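ok so. sneaker cleaning thread, bc three of you asked and I keep typing the same answer in DMs

background: I wear canvas. black and white canvas, all summer, every summer. by June they smell like a pond

I used to throw the whole shoe in the machine, laces and insoles and all. do not. pair of Clistmonts came out with the insoles curled up like potato chips and they never went flat again

step one is take everything OUT. laces out if you can stand it. insoles out always. most people skip the insoles and then wonder about the smell. the smell lives in the insole!!

if the insole is glued, go slow from the heel. fingernail under, little pull, stop, little pull. if it starts tearing just leave it in and do baking soda overnight instead

my Fekarels are glued. my Ardales are not, they pop right out. no idea why one company bothers and the other doesn't

bang the soles together outside before any water goes near them. dry dirt comes off dry. wet dirt is mud and now you own mud

canvas part: cool water, drop of dish soap, old toothbrush. small circles. go easy where the black meets the white or the dye wanders. ask me how my left toe went gray

rubber part: baking soda and a bit of water, make a paste, same toothbrush. wipe, look, do it again. the line around the sole is where all the crud sits

someone asked about bleach. no. it turns white rubber yellow. I have done this twice becuase I don't learn

insoles get their own bath. soap and water, squeeze don't wring, then flat on a towel. NOT the radiator. see potato chips

stuffing: paper towels in the toe while they dry, swap them when they're soaked. newspaper leaves ink on white lining, found that out with a brand new pair

drying takes forever. overnight at least, mine usually want a whole extra day. fan helps. direct sun is how you get the yellow tide marks

insoles go back LAST, when the shoe is bone dry inside. put your hand all the way in the toe and check. if its even a little cool in there, wait

left insole, left shoe. you laugh. I walked to the bus with them swapped and thought I'd injured myself

getting them in flat is the annoying bit. open the tongue way up, loosen the laces down to the last two holes, toe end first, then press the heel down with your thumb and run a knuckle along the edges

if it bunches take it all the way out and start over. you can't fix a bunch from the heel end, I've tried

laces: net bag, regular wash, hang them on a doorknob. or buy new ones, they're cheap and it makes the whole shoe look newer than any scrubbing will

work on a hard floor or counter you can wipe. stone or tile good, rug bad. and move your nice stuff first, toothbrush spray goes a lot farther than you think

canvas sneakers and hard wipeable surfaces, my two great loves

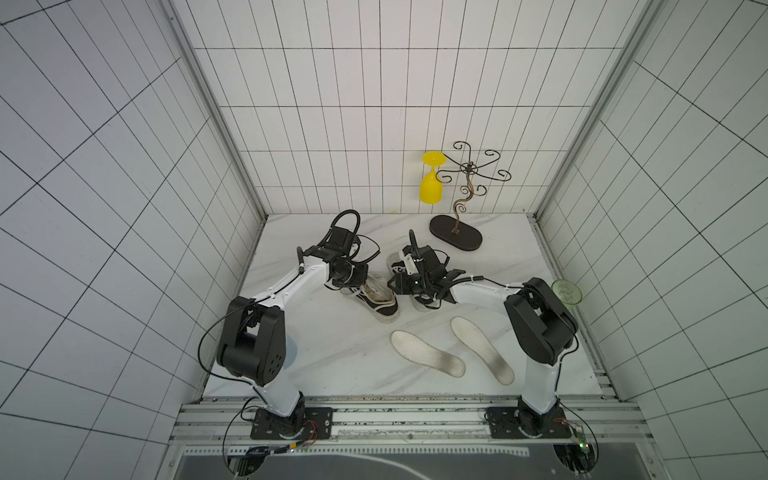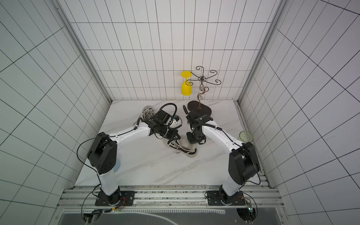 oh and lozano spray, since it came up: I had one can, it was fine, it smelled like a dentist. wouldn't buy it again but wouldn't talk you out of it

how often? whenever they bug me. once a month in summer. winter they sit in the closet and I feel bad about it

Oi-ling Yen replied that she gets the insoles dry faster by standing them on edge in a dish rack, so air hits both sides, and that she gave up on the toothbrush for the rubber and uses a melamine sponge now

dish rack!! ok trying that next time. the sponge I knew about, I go through them too fast, they shred on the toe cap

anyway gotta go, will add the suede stuff when I get a minute, suede is a whole other headache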